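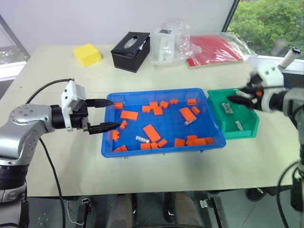

Hi again from the Mollier toy library! Quick catch-up on how your grant is going, and mostly it's good news (mostly!). We've got 496 toys on the shelves now and 70 families signed up, and the Saturday-style open mornings are so busy that we've added a second table for returns.

The Rorier shelving went up in two evenings and I love it. We've spent $1,798 so far, nearly all of it on shelves, storage tubs and replacement puzzle pieces. 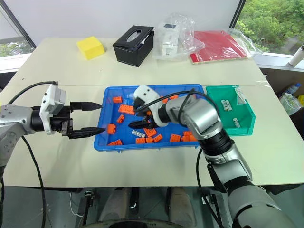

**Fontana, 15/08/2020**

Building bricks are still what kids ask for first, so I'd like to put part of what's left toward more of them. The Destetti branch is behind, I'm afraid – the lease took forever and we only have 2 keys between all of us. I'm hoping to open there in December, and I'll send you the receipts with the next report.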